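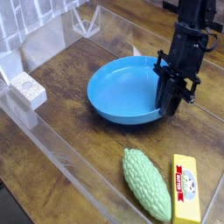
Urmas Grīnberga has bought play food for preschools for 10 years, and he distrusts most of it. We met in Clostlow to talk about Kairys, a pretend kitchen line that its seller, Ultden, calls "a first lesson in real eating." I asked what a child learns from a yellow box marked BUTTER with a cartoon cow on it. "That butter comes with a cow on it," he said. "It's a fine box. I wouldn't call it a lesson."

He is kinder to the bitter melon, up to a point. "They did the bumps, so a kid has something to run a thumb over. But it's pale, and I've had parents ask me if it was a pickle."

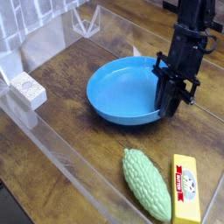 The price bothers him more. The catalog lists the set under number 3234, with a paragraph on "world flavors." Grīnberga read it to me twice. "One gourd is the world?" he said. "Show me what the kid is supposed to cook with it."
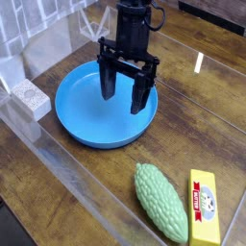
The blue dish, with the melon and the butter.

I suggested that children will pretend with anything. He agreed, which he said was his point. In March he put two sets out in a classroom, one from Kairys and one from Zevuren, a cheaper line. "The kids mixed them up by lunch. The dish was a hat — then it was a pond. Nobody asked me about nutrition."

So would he buy it? "The dish, sure. The butter if it's on sale." And the melon? He took a while over that. "I'd want to see it after a year in a toy bin." 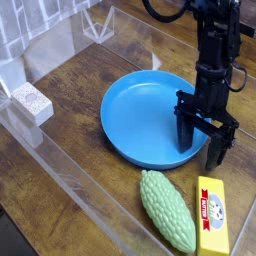 Bitter melon and butter, with the dish still empty.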